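# Getting a Portela desk arm to pick up a brick (and deciding whether to keep it)

Skostum sells the Portela as a kit you can have "picking in an evening." I don't believe sentences like that, so I kept track. It took me two evenings and part of a morning, and most of that went to things the booklet skips. What follows is the order I'd do it in if I had to start again, plus my opinion on whether you should bother.

You need the kit, a small screwdriver that isn't the one in the box, two clamps, a sheet of grid paper and something light to pick up. Nostow sells an accessory pack with a printed mat. Skip it. Grid paper does the same job.

## 1. Clamp the base first

The booklet has you clamp down at the very end. Do it before you power anything. The first homing move is fast, and an unclamped base will hop. Push the base right up to the back of the table, put a clamp on each side, and try to twist it with your hand. If it moves at all, tighten again.

## 2. Center the servos before you attach the links

This is step 9 in the booklet and it should be step one. If you bolt the links on with the servos sitting wherever they shipped, your zero position will be wrong and you'll be taking the arm apart later. Plug in each servo by itself, send it to center, then fit the link.

The setup app will say "calibrated" after this. All that means is that it saved some numbers. It has no way of knowing whether they're any good.

## 3. Leave slack in the wires

Run the cables along the links and leave a loose loop at the wrist. I zip-tied mine down neatly and the first full bend pulled a connector halfway out. Lindalva Brito, whose build notes I leaned on for this part, leaves more slack than looks right – she's correct about that.

## 4. Check it against the grid

Tape the paper flat. Pick one line crossing on the left, one in the middle and one on the right, and send the gripper to each. Write down how far off it lands. On mine the middle was fine and the far corners were out by about 6 mm, always in the same direction. You can type in an offset for that. If your error changes direction every time, you have a loose screw somewhere and no offset is going to help.

## 5. Set the hover point

Move the open gripper over the brick, fingers pointing down, and save that as its own position. Don't save only the grab position. Without a hover point the arm takes the shortest path, and the shortest path goes through the brick.

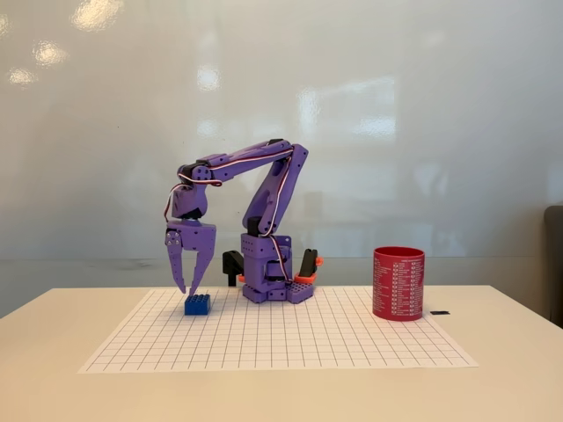
Then lower in small steps until the fingertips are either side of the brick, back off slightly, and save again. Turn the speed down to 60 percent while you do this. The default is too quick for catching a mistake, and I'd leave it turned down for good.

## 6. Run it more than once

Skostum's demo video shows one pick. One pick tells you very little. Put the brick back on the same square each time and run the whole cycle 19 times without touching the settings. Mine missed on four of them, all near the end, when the shoulder servo had warmed up and started to sag. After a rest it went back to normal. Support told me this was "within expected behavior," and I suppose it is if you expected it.

## Should you buy one?

For learning how an arm is put together, yes, with some patience. For anything you need repeated all afternoon, no. Jussara Cordeiro asked me whether it could sort parts for her workshop and I told her to save the money.

The Wudside kit costs more and I haven't tested it, so I won't claim it's better. Its manual is free to download, though, and it puts servo centering on the first page.

I've asked Skostum if the shoulder servo can be swapped for a stronger one. The first answer was a link to the store page. If a second one comes I'll add it under step 6.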